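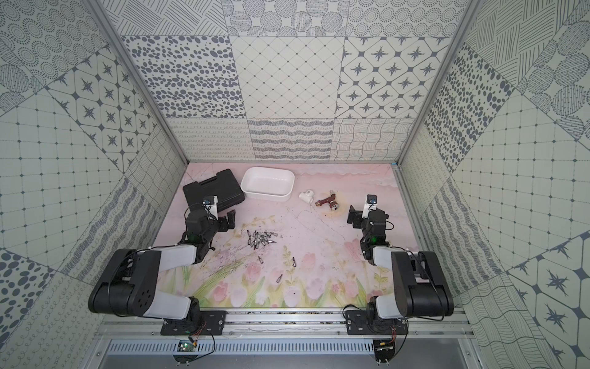 My kids are four and six, and until this spring their allowance lived in a sock. Then we got the Wukosell, a coin bank with a little screen and three separate drawers for spending, saving and giving, and I love this thing!

You drop a coin in the top, it reads the value and adds it to whichever drawer you picked. Bills go in through a slot on the side (flatten them first, it's fussy about corners). The six-year-old set her own goal, a $10 kite, and checked her total every morning before breakfast until she got there. Her brother mostly likes the noise it makes, but he can now tell a nickel from a quarter, so I'll take it.

I paid $149 for ours, which is a lot for a piggy bank. My neighbor Beverley Rudd has the Draltura, the fancier one with the phone app, and hers only holds 252 coins before you have to empty it. Ours takes 469 - and there's no app to update.

Two gripes. The lid latch is stiff for small hands, and the screen goes dim when the batteries get low, with no other warning. I keep a spare set in the kitchen drawer.

We're starting on a joint goal in May, a tent for the backyard. They've already argued over the color.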